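Kalida Council has put out its plan for the Junthorpe bus changes and I've read all 17 pages so you don't have to. Short version: I'm not buying it.

They say the new timetable is "simpler". Sure. The 4 used to go from Junthorpe to the hospital without a change. Now you get off at Paredes Street and wait for another one.

The "community feedback" is a survey with 50 responses. More than 2000 people live on the Rurkimdale side alone. I'd love to know who the 50 were and whether any of them catch a bus.

Also the survey asked "Would you like more frequent services?" Who ticks no to that? Then it gets quoted as support for cutting four stops.
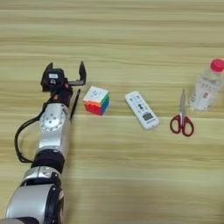 Bohdan Zakharchenko asked at the October meeting what the wait at Paredes Street would be after 7 pm. He was told it would be "monitored". I went through the minutes twice looking for a number and there isn't one.

Someone's going to reply that the old route ran half empty. Maybe it did. Show me the counts by time of day and I'll look at them. An average across the whole week tells me nothing about the 8 am.

Ghassan Sfeir reckons it's all about the depot lease and the timetable came second. Could be. I haven't seen anything that proves it so I'm leaving that one alone for now.

Submissions are still open. The form's at the library counter as well as online. Ask for the boarding figures, and ask for them in writing.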